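3.2 Planning the equipment budget around the folding task

It would have been simpler, we admit, to choose the arms first and ask afterwards what they could do, and that is more or less how our earlier workcell came to be bought. For the paper-folding cell we tried to go about it the other way round. We began with the work itself, a large sheet of orange paper or thin card folded on a tabletop, and wrote down what the job would ask of the hardware before anybody opened a catalogue. Petro Tkachenko kept the list, and it grew a good deal longer than he had hoped (the first version fitted on the back of a delivery note).

The greatest surprise for us was how little of the list concerned the arms. A bent sheet is large compared with the fingers, it stands up at odd angles, and it can easily fill half of what a wrist camera sees, as Figure 4 shows. Much of our planning therefore went on fingers, pads, cameras and the table surface, all of which had sat together under "sundries" in the February draft. We would warmly encourage other groups to give each of these a line of its own from the start.

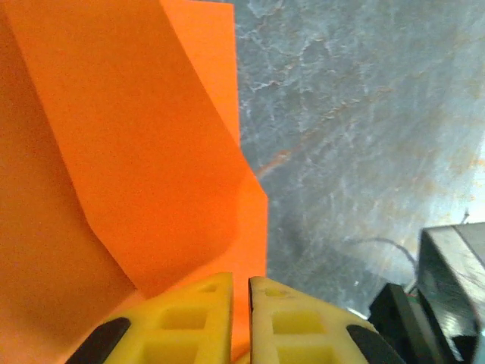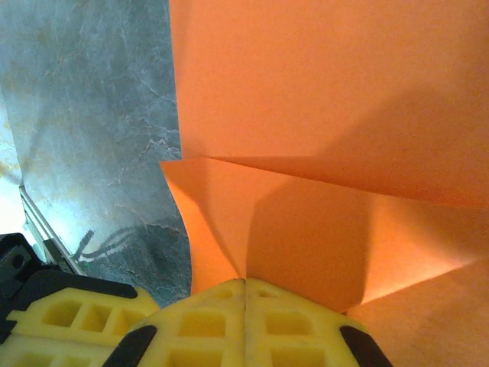 Figure 4. Wrist-camera views during the folding work, both with the orange sheet bent over the grey veined surface and the yellow lattice fingers at the bottom.

Soft Materials Handling Group, Department of Mechanical Engineering

We asked three suppliers, Ollier, Doma and Lorente, to quote against the same written list. Their replies were friendly and thorough but not at all easy to compare. Ollier priced the fingers as part of the gripper and would not separate them. Doma sold them by the pair, with the rubber pads extra, and Lorente offered us the drawings so that we might print our own. Angelica Barredo spent the better part of a week putting the three quotations into one form, and the comparison reported here is hers. After her corrections, the price of a finger set came to 284 euros from Doma and about 90 from our own workshop, that second figure covering material and machine time but no wages.

We went with the workshop fingers, though the choice was closer than those two prices suggest. A finger with an open lattice is a fiddly thing to print well, and Tudur Eynon, who looks after our printers, was rightly firm that his hours should appear somewhere in the plan. They now do, under staff time, and we think the budget is the more truthful for it. The pads we buy in. Moulding our own was discussed at some length and dropped when we saw what the tooling would cost.

The second matter we would like to dwell on is spares. Hugo Zabala proposed that consumable parts should have their own yearly allowance, kept quite separate from the purchase money, so that a worn pad need never wait for a signature. The department agreed to 2000 euros for the first year. Against this we planned 1868 euros of named items, covering pads, replacement fingers, camera cables and a stock of coloured card, and we left the remainder unassigned on purpose. Card may look an odd thing to find in an equipment plan. Folding practice gets through it steadily, however, and a creased sheet cannot go back in the packet, so it seemed sensible to treat it just as we treat the pads.

Lighting was left until last, and we rather regret that. In both views in Figure 4 part of the picture is bright enough to look washed out, and the orange paper itself runs from pale to quite deep shades from one fold to the next. Anyone hoping to find a crease from colour alone will want to think about this before fixing the camera budget. Our revised plan, agreed on 5 April 2025, moves a modest sum from the camera line to blinds and a diffuse lamp, and Jad Hakim has since asked Guleck to quote for both.

The complete list, with the three quotations set out in Angelica's common form, is given in Appendix B. Delivery times are left out of it, as two of the suppliers would give them only by telephone. Section 3.3 takes up the question of how many wrist cameras the cell needs and whether the second one should be bought at once or in the following year.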